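Filed under: Painted Furniture > Finishes & Topcoats

**Chalk paint or milk paint for curvy old pieces?**

**nenachattic**
Finally starting on the dressing table I hauled home from the Leststead flea market and I am so excited!! Paid 60 dollars for it. It has carved legs, a drawer that sticks and layers of old varnish. I've been reading about milk paint all week and now I want to paint everything I own. Is it OK over varnish, or am I asking for trouble?

**drawerpull23**
Milk paint over varnish will flake unless you add a bonding agent to the first coat. Some people love the chippy look, so maybe that's a plus! I'd go chalk paint. It grabs onto nearly anything, and you can sand it back at the edges with 100 grit and get wonderful soft wear on the carving.

**sawdust_supper**
Gotta disagree on the 100. Way too coarse on carved parts, you'll take the petals right off a rose. Use a gray scuff pad and a damp rag. And I'd pick milk paint every time, the color has so much more life in it. Chalk paint always looks a bit flat to me.

**drawerpull23**
Flat is what wax is for :) Two thin coats of clear, buff it the next morning, and it glows. But fair point about the grit, I mostly do plain dressers.

**nenachattic**
Ooh, OK. What about shellac underneath? My sample board from Tuesday already has a pinkish stain coming through the white and I used the Pleden primer on it.

**sawdust_supper**
That's bleed-through, very common with old red mahogany stains. Clear shellac, two coats, then paint. Water-based primer won't hold it back. Do the inside edges of the drawer opening too, they bleed like crazy. And rub a candle along the runners while the drawer's out, you'll be amazed!

**nenachattic**
Shellac it is! I'm going creamy white with it, with a dark wax in the scrolls if I'm feeling brave.

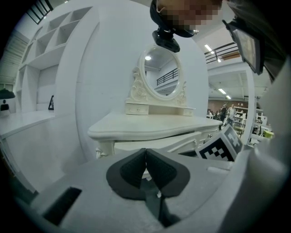 Try the dark wax on your sample board first, over clear wax, so you can wipe it back if it goes muddy.

Contact us | © Mbeki Furniture Forum | Back to top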